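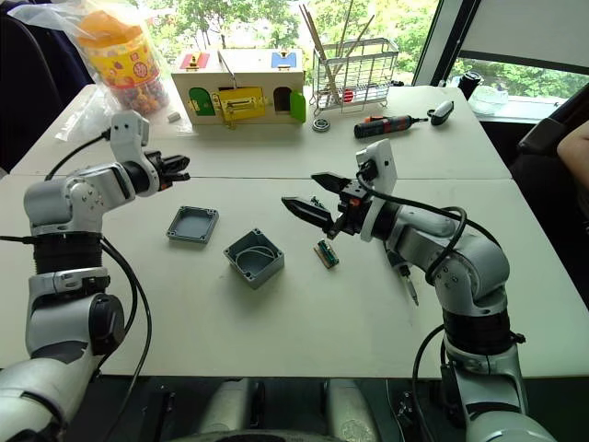

Two arms over a white tabletop, grippers open.

Saha Linen Blend Bed Sheet Set - Queen
Sold by Bornmont Homewares
Item 3439

$363.00
Colours: Oat, Slate Grey, Washed Olive

We don't usually get excited about sheets at this price, and we're not going to start now. The Saha set is a 40 per cent linen, 60 per cent cotton blend. The maker calls it "linen feel". We'd call it a decent cotton sheet with some linen texture, and if you want the full crumpled linen look you should buy full linen.

What's in the set
One fitted sheet, one flat sheet, two standard pillowcases. The pillowcases are envelope style with no buttons.

About the thread count
There isn't one on the label and we've stopped asking. Thread count tells you very little about a linen blend, whatever the bloke at the department store reckons. Weight is more useful. The old Grelten set we used to stock felt heavier in the hand and pilled by its first December, so weight isn't everything either.

Fit
The fitted sheet is supposed to suit mattresses up to 40 cm deep. Ours went on a 35 cm pillow top without a fight, but we wouldn't push it past 38. Elastic runs the whole way round.

Care
Cold wash, line dry in the shade. The swing tag says tumble drying is fine. Our buyer, Erlinda Villanueva, tumbled a sample and it came out noticeably shorter - stick to the clothesline.

"Cooling"
The packaging uses this word a lot. It's a breathable fabric and that's as far as we'll go.

Colour matching
Slate Grey varies between batches. Order your extra pillowcases at the same time as the set. Washed Olive is browner than most people expect.

Delivery and returns
Dispatched from our Flutau warehouse. Unopened sets can be returned for a refund. Once they've been washed we'll only take them back if they're faulty.

Price checked March 10, 2026.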